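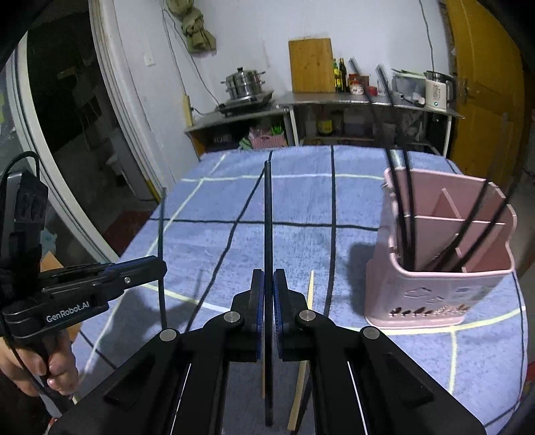

1/ Spent the morning sorting chopsticks into a pink plastic holder with a gripper in each hand. I have opinions about teaching robots by hand now, and most of them are grumpy.

2/ Background for anyone new: I used to write controls code for packing lines. Nenari, a small outfit that sells "learned" kitchen skills, asked me to look over how they collect their demonstrations. They pay me by the hour and they know I'm going to post, so no big reveal coming.

3/ The pitch goes like this. Don't program the robot. Have a person do the chore while holding the same kind of gripper the robot will wear, record it, do that a lot, train on the pile. The word "simply" came up on the first call more times than I liked.

4/ Let me be fair up front. Compared with remote control it's a joy. In November I spent a week driving an arm from a pair of joysticks at Drusto, and picking up one chopstick was a project. You overshoot, you wait for the lag, you lose track of depth on the screen, you swear.

5/ With the tool in your hand you get your own wrist and your own eyes. I got the hang of it in 30 minutes. With the joysticks I never did.

6/ So the collection is faster. Fine. My question is what exactly got collected.

7/ Take the chopstick. It's long, skinny and light, and the two finger pads meet on a very small patch of it. Grab it high and the bottom swings. Grab it low and the top wags around and bumps whatever is standing in the holder already.

8/ What do I do about that? I feel it. There's a tiny twist in the grip and I fix it before I've had a thought about it. The version I was using logs video, the path of the tool and how wide the fingers are open. No force. The part I'm good at goes in the trash.

9/ I put this to Noelia Nieto, who runs collection there. Her answer was that the model picks up the correction from how the stick moves in the video. Maybe! I'd like to see the test where you take the video quality down a notch and it still works. She said they haven't run it. Points for saying so.

10/ Second gripe: two hands. People love two-handed demos because they look clever. But watch what the other hand does when the job only needs one. Mine hovered. It drifted in, it drifted out, it "helped." Every bit of that is in the recording, and a model doesn't know which parts were me being fidgety.

11/ The instruction sheet says to keep the idle hand "in a natural position." I have no idea what that means for a robot. I barely know what it means for me.

12/ Third gripe, and it's the one I'd fix first. Everybody gets neat. By my tenth stick I was setting each one up with the tip pointing where I wanted it before I went for the slot. I had quietly turned a messy chore into a tidy one. The robot doesn't get the tidy one.

13/ Anselmo Figueroa, who I worked with back in the packing days, calls this "teaching to the clean tray." We did the same thing with vision systems years ago. Lovely results on parts somebody had just lined up. Then a real shift started and the thing fell on its face.

14/ What I asked for: drops, near misses, sticks grabbed at a dumb angle and then saved. At Nenari those get thrown out as failed takes. I did 60 takes and the 2 where I fumbled and recovered were the first ones flagged for deletion. I think those were the best ones in the batch.

15/ Somebody always replies "just collect more." They showed me a folder with 942 takes of this one chore. Same person for most of it, same habits, same little dip before letting go. That's a lot of footage of one guy's wrist.

16/ And no, a different tablecloth doesn't count as variety. I mean, it's better than nothing. But if every run starts from the same spot with the same holder facing the same way, you've varied the wallpaper.

17/ Things I do like, so I don't get called a crank. Collecting in a real kitchen beats a gray lab bench. You get counters full of stuff, wires, shadows, doors. A robot that only ever saw a blank wall is going to have a rough time in anybody's house.

18/ I also like that you don't need the robot there. The old way, one arm goes down and six people stand in a hallway drinking coffee. I have been one of those people for entire afternoons.

19/ What would change my mind on the rest: take a policy trained on these hand demos, put it on an arm, hand it a kitchen it hasn't seen, and let somebody outside the company toss the chopsticks on the table. Film all of it, one cut, misses included. I'd watch the whole dull thing.

20/ Replying to a few people at once. No, I can't share the takes. Yes, my forearms are sore, the tool is light but you pinch all day. And whoever asked about Grodwood's gloves: haven't tried them, same question about force applies.

21/ Going back tomorrow morning. I've been promised I can dump the sticks out any way I want and keep the fumbles. If they get deleted again I'll be back in this thread.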